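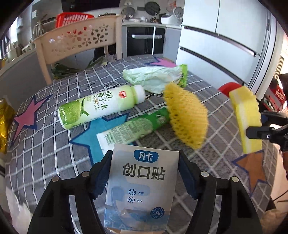
Buscamos gente para ordenar casas (¡y que lo disfrute!)

Última actualización: 24 dic 2025

En Hedarel ayudamos a familias a recuperar la sala, la cocina y esa mesa donde termina cayendo todo: las tiritas, la botella a medio camino entre la compra y la nevera, las bolsas, los envoltorios. En enero ampliamos el equipo y nos encantaría conocerte.

Hay 3 plazas de media jornada. Trabajarás siempre en pareja, casa por casa, con visitas de 2 horas. Una persona suele empezar por la mesa y la otra por el suelo y el sofá – luego os cambiáis, que así se ve lo que al otro se le ha pasado.

Lo que harás:
- Separar lo que se guarda de lo que se tira, preguntando siempre a la familia ante la duda.
- Devolver botiquín, comida y bebidas a su sitio.
- Recoger plásticos y envoltorios y dejar la basura lista para bajar.

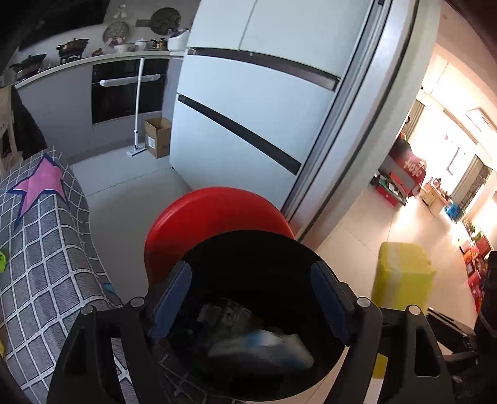 También tocará repasar la encimera, colocar ollas y cuencos y estirar las mantas del sofá. No hace falta experiencia, te enseñamos nosotras durante las primeras visitas. Sí pedimos puntualidad, buen trato y cariño por las cosas ajenas (¡hasta las estrellas de adorno tienen su lugar!).

El periodo de prueba se paga: 200 euros por la primera semana. Si ya has trabajado en hoteles, almacenes o cuidando niños, cuéntanoslo, porque todo eso ayuda muchísimo.

Para apuntarte, escribe unas líneas a Carla Ghanem con la referencia 229 y dinos qué rincón de tu casa te gusta más tener en orden. Contestamos a todo el mundo durante enero.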